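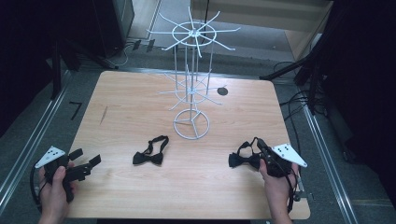

Hand-held grippers in use at a table station, with bow ties and a wire display rack.

Good Practice for Demonstration Work with Hand-Held Grippers

Issued by the Operations Office, Fididov
Shares: 239

This guide sets out how a tabletop demonstration is to be prepared, carried out, and closed. It applies to all operators at the Custulska site and to visiting staff who use the stations there. It covers hand-held grippers only. Powered arms are dealt with in the Kobzar safety manual, which takes priority wherever the two documents overlap.

Supervisors should read the whole guide before assigning a station. Operators should read it before their first session and again whenever the task sheet for their station changes.

Before the session

1. Read the task sheet from start to finish. It names the objects to be used, the starting position of each, and the condition that counts as complete. If any of the three is missing, return the sheet to the supervisor and do not begin.

2. Confirm that the station number on the sheet matches the number on the log. Entries made under the wrong station are difficult to correct later and may have to be withdrawn.

3. Remove watches, bracelets, and rings. Sleeves are to be rolled or pushed back above the wrist.

4. Hold each gripper by its handle and open and close it fully, five times, away from the table. The movement should be smooth in both directions. A gripper that sticks is to be tagged and handed in, even if it frees itself on a later attempt.

5. Inspect the marker plates. Each plate must be firmly attached and every mark on it must be legible. Plates may be wiped with a dry cloth. They may not be bent, re-glued, or exchanged between left and right tools.

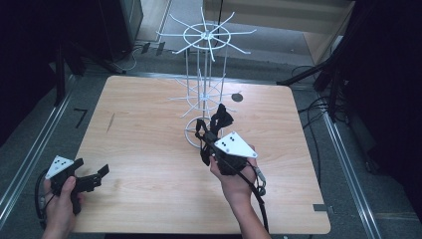

Cable control is the operator's responsibility from the moment the tools are picked up until they are set down. Check the full reach of both arms before the first recording, and confirm that neither cable pulls tight at the farthest point the task requires. Each cable should hang clear of the work, as where the left-hand lead curls along the side of the table and the right-hand lead drops past the hand toward the operator. A lead that crosses between the gripper and the object is to be moved before work continues. Cables on the floor must be kept out of the operator's standing area, and the supervisor should walk that area at the start of every shift.

During the session

6. Begin each recording with both tools in view and still. Wait for the start tone.

7. Move at an even pace. The speed should be one that the operator could keep up for the whole session. Hurried movements at the end of a shift are among the most common reasons for a recording to be returned.

8. Grasp soft goods by the part named on the task sheet. Where a strap or loop is to be placed over a hook, bring the loop to the hook and release only when it is supported. Do not toss, flick, or push an item into place.

9. Keep the hands behind the gripper fingers at all times. If an item falls or twists, correct it with the tool. If it can't be corrected with the tool, end the recording, mark it as incomplete, and reset by hand.

10. Do not speak to the operator at another station while recording.

An operator may complete no more than 200 recordings in one shift. The limit includes incomplete attempts. Supervisors do not have the authority to raise it, and requests to do so should be sent to the Operations Office in writing.

Finger pads and working surface

The pads are to be inspected at the start of each shift and after every change of object type. Light dust and lint should be lifted with a clean, dry brush. Solvents are not permitted. Where the pad has worn enough to alter the grip, the pair is replaced together – never one side alone.
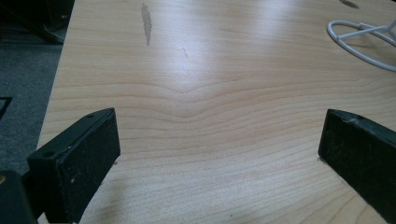

Svyatoslav Tkachuk, in a note returned with the draft of this section, asked that "worn enough" be given a firmer meaning, as two supervisors could look at the same pad and reach different decisions. He suggested a simple pull test with a strip of ribbon, repeated three times. The Operations Office has accepted the suggestion for a trial that will run through May. Until it ends, supervisors should use their own judgment and enter the decision in the log with their initials.

The working surface is treated in the same way as the tools. Stains, scratches, and openings in the tabletop are permitted, provided that they do not catch the fingers or the object. What matters is that the surface is recorded as it stands. Any mark that was not listed on the previous shift should be added to the surface record before work begins, with a short plain description and its position.

Surfaces must not be polished or covered partway through a task series. If cleaning is needed for reasons of hygiene, it should be done between series and noted.

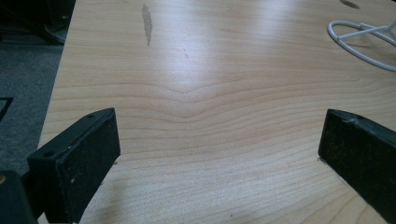
Lighting should likewise remain unchanged for the length of a series. Glare on a pale tabletop is acceptable within the limits given on the station card. If an operator finds that it makes an object hard to see, the supervisor should be told, and the lamps should be adjusted only once the series has been closed. A new series number is then opened.

Closing the session

11. Place both grippers on their holders with the fingers open.

12. Return loose objects to the labeled tray. Damaged objects go in the separate bag and are listed by name.

13. Complete the log, including incomplete recordings and the reason for each. "Operator error" is an acceptable reason and carries no penalty.

14. Sign the log and have it countersigned.

Logs are kept at the station for one month and are then moved to the Sitex archive. In the last review period, 1,598 recordings were checked against their logs. The most frequent fault was a missing countersignature – a matter for supervisors more than operators.

Questions about this guide should be addressed to Lesia Antoniuk, Operations Office.

Comments (4)

marta_k
Does rule 9 apply when resetting between recordings? We have always reset by hand.

Lesia Antoniuk
Resetting by hand is permitted once the recording has ended. The tools should be set down first.

stationfour
Please could the printed version have the steps on one side? Ours runs over and people miss 13 and 14.

P. Dorn
We run a similar rule for pads and replace in pairs as well. The limit on recordings per shift seems high to me for tasks with small hooks. Our people are tired well before that.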